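Phone storage full but the numbers don't add up

Posted in Phones and Tablets > Storage and Backup

Carys Pugh
My phone (an Altunetti, two years old, bought because it was the one on sale) has been telling me since July that storage is almost full. I don't dispute this. What I dispute is the bill. The storage screen says apps are using 28 GB, photos 6 GB, and then there is a gray bar labeled "Other" that takes up most of what's left. Tapping on "Other" does nothing. It's like asking a teenager where they've been.

I've deleted two games, a language course I was never going to finish and every podcast. Free space went up for an afternoon and by 9 p.m. it had gone back down again. I haven't installed anything. I did turn on photo backup to Skulel a while ago, and the little cloud icon says 91% and has said 91% for as long as I can remember.

Is the only fix a factory reset? I would prefer not to, as I don't trust myself to have backed up anything.

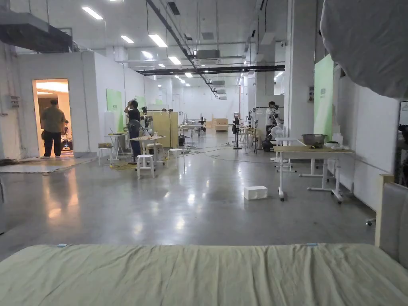

3 replies

Tegwen Dafis
Factory reset. Takes an hour, fixes everything. I do mine every spring.

Elin Pumphrey
Please don't do a factory reset with a backup stuck at 91%. Tegwen is a braver person than I am.

I had pretty much this on the previous Altunetti. The stuck backup and the gray bar are very likely the same problem. When Skulel uploads a photo or a video it first makes a working copy on the phone. If the upload goes through, the copy gets thrown away. If it fails, the copy stays put, and the next attempt makes another one. One long video that's too big for your plan, or that's damaged, can do this every night while you sleep. The phone doesn't know whose files these are, so they go under "Other" with the rest of the things it doesn't want to discuss.

What I did, in this order:

Plug the phone in and get on Wi-Fi. Open Skulel, go to Settings, then Backup, then Pending items. Mine had 3 items in it, all of them the same video of a school concert, which tells you something about how it was filmed.

Copy whatever is in Pending to a computer with a cable. Play the copies to make sure they open.

Then pause backup and remove the pending items from the queue. Take care with the wording on the next box. "Remove from queue" is what you want. "Remove from device" is right beside it, in the same color, and does what it says.

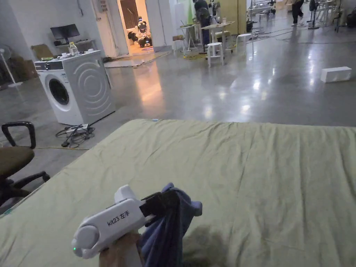 Once the queue is empty, go to the phone's own settings, Apps, Skulel, Storage, and press Clear cache. Leave Clear data alone, or you'll be signing in again and watching it compare every photo you own against every photo it has. Restart the phone. Turn backup on again and leave it overnight on the charger.

My gray bar went from enormous to merely large. The rest was messaging, and I bet you have that too. If you're in any family group chat, every birthday video anyone has ever forwarded is sitting on your phone, often twice, once in the chat and once in the gallery. Look in the chat app for something called Manage storage and sort by size. I lost a whole evening to this and came out with a lot of free space and a lower opinion of my cousins.
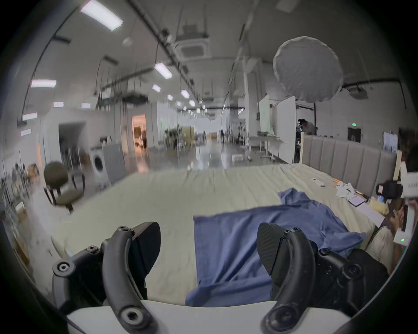
Also switch off "save incoming media to gallery" while you're in there, otherwise you'll be back by Christmas with the same thread title.

If the bar starts climbing again after all that, write down the free space before bed and again in the morning, with backup on one night and off the next. If it only shrinks with backup on, it's Skulel's problem and you can send them the figures. They did reply to me, eventually, with a link to a page I'd already read.

Sotiris Petridis
Agree with Elin, one addition. Check the trash in the gallery app. On my phone deleted pictures sit there for weeks and still take up room, and the gallery has its own trash, separate from the one in the file manager. Three months of deleting things and I had freed up nothing at all.

Memory card is the other way to go if your model has the slot. Mine has a slot but the phone won't let apps live on the card, only photos and music, so read the small print before you pay for a big one.

Carys Pugh
It was a video of the inside of my coat pocket. Forty minutes long. Copied it, took it out of the queue, cleared the cache, and the cloud icon has moved for the first time this year. Going through the group chat now and may be some time.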